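Lostover Neighbors – Community Help
Local history and town records

When was Lostover really founded, and who do I ask?

Posted by Runen, 27/09/2021

Hello neighbors! I moved here in March and I have been trying to put together a little page of town history for the welcome packet on our street (there are 5 new households on the block, which is wonderful). The trouble is the date. The sign on the east road says Lostover was settled in 1841, but the old booklet I borrowed from the library says the first families were here a good while earlier, when all of this was still part of Rirnik. I don't want to print something wrong and have the whole town correct me at the bakery. Does anyone know which one is right, and where the records are kept? I'd also love a current population number if there is one.

Replies

Rizvi
Member, Rirnik side of the river

Welcome to town! You have walked into an old argument, and I'm glad you did, as I enjoy it very much. Both of your sources are telling the truth after a fashion. The first farms went in along the river while the land was still Rirnik's north parish, and people were living, marrying and being buried here for years before anyone thought of a separate town. What happened in 1841 is that the parish was set off and Lostover got its own name and its own town meeting. Whoever ordered the sign picked that year and wrote "settled" when they should have written "incorporated."

For your packet I would say "settled as part of Rirnik, incorporated 1841" and leave it there. That wording is safe at the bakery and pretty much anywhere else.

As for the records, this is where folks get turned around. They are split between two buildings, and I have made the drive to the wrong one more than once.

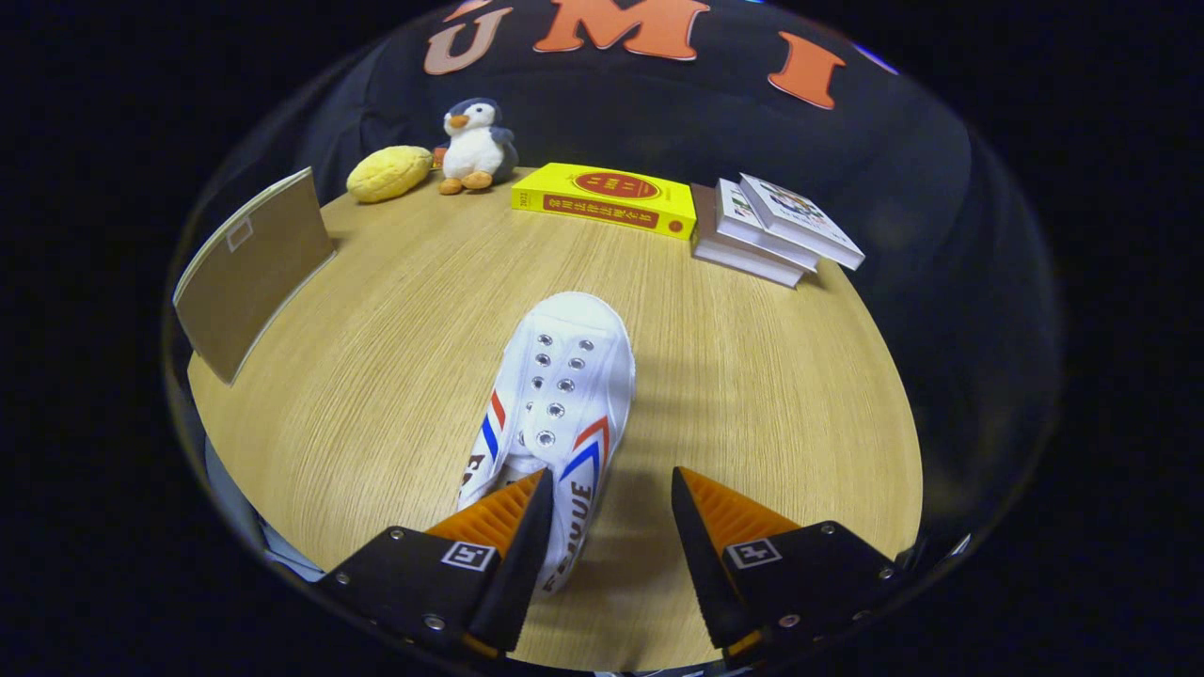

Where to look

Anything before the split is in the Rirnik town hall, in the basement vault. That means land grants, the parish tax lists and the early births and deaths. You need to call ahead, and they like you to bring pencil instead of pen. The tax lists are slow reading – the handwriting changes every few years and one of the clerks had no use for vowels – but the family names are all there.

Anything after is with our own clerk, upstairs, in the bound volumes. Ask for the first meeting book. The vote on the name is on the opening pages, and it was a good deal closer than you would expect.

The last town count had us at 3620 people, if that helps. Have fun with it, and please post the page when it's done!

millpond_gal

I thought it was named after the mill? My grandmother always said so. Anyway, the library has a newer booklet than the one you probably borrowed, with a green cover. Ask at the desk, they keep it in the back.

oldferryroad

Sign is wrong. Been wrong for years. I wrote to the town about it and got a nice letter back.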